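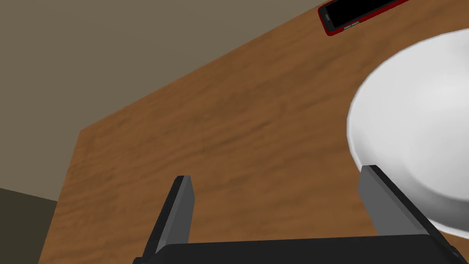 The table. 

Kitchen Table Correspondent wanted (part-time, paid, chair provided)

Femier is a small magazine about board games, sent out by post to 3,000 people who could have read it on a screen and decided against it. We are looking for someone to run our letters pages and our play-by-post section, which between them have outgrown the person doing them. That person is Karla Ibarra, who has also been editing the magazine during this period and would like to go back to doing one job badly instead of two.

What the work is

You would open the post. We get more than you would think, a good part of it about a single rule in Detirberg, the trading game we printed as a pull-out in issue 310. The rule says a player may pass "if unable to trade". Readers have views on "unable". You will need to form one of your own and hold it under pressure.

You would choose the letters, trim them, check the spelling of surnames and write the short replies in italics underneath. The replies should be polite. They may be slightly less polite to regular writers, who complain if they are treated like guests.

You would also look after the play-by-post games. There are 3 running at the moment. Two are healthy. The third is a game of Plekirix that began under a previous editor and in which one player has been besieging the same harbour for longer than some of our staff have been employed. Moves come in on cards, you enter them on the master sheet, and you send out the results. If a move is against the rules you send it back with a note saying which rule. Expect a second card by return disputing the note.

Finally, there is play-testing one evening a week, when we sit down with whatever has been sent in and find out how it breaks. You don't have to win. Leopoldo Aguirre usually does, and has stopped being gracious about it.

Hours and pay

Fifteen hours a week, which you can mostly arrange to suit yourself, apart from the play-testing evening and the two days before we go to press. We pay £769 a month, plus travel and all the tea you can stand. The contract is for a year to begin with, starting in November. There is paid holiday. Please don't take it in press week.

You can do the letters from home if you have somewhere dry to keep them. The Plekirix master sheet does not leave the office. It left once.

Who we'd like

Someone who writes a clear sentence and can shorten somebody else's without changing what it meant. Legible handwriting is a real requirement, as a fair number of our players have no email address and no plans to get one.

You should like games, though you needn't own a wall of them. Experience of magazines would be handy. Experience of calming people down in shops, libraries, schools or large families would be just as good. If you have ever read out the rules to a room and kept the room, tell us about it.

We are less keen on anyone who describes themselves as "competitive but fun". We have met several.

The office is up two flights of stairs and there is no lift. If that rules out the play-testing evening, say so in your letter and we will hold it somewhere on the ground floor. There is a pub that puts up with us.

How to apply

Write us a letter, one side of paper, addressed to Karla Ibarra at Femier. With it, please send a reply of no more than sixty words to the following, which is a real letter, printed with the writer's permission:

"Sir, my brother-in-law insists that Shim may be played with the jokers left in. He is wrong. Kindly say so in print, in large type, before he visits."

You don't need to know Shim. The brother-in-law plainly doesn't.

Letters should reach us by noon on the last Sunday of the month. There is no post on a Sunday, so late applicants will have to come and push theirs through the door. Interviews take an hour and include one short game, with the rules explained beforehand by Leopoldo. You are allowed to ask him to start again.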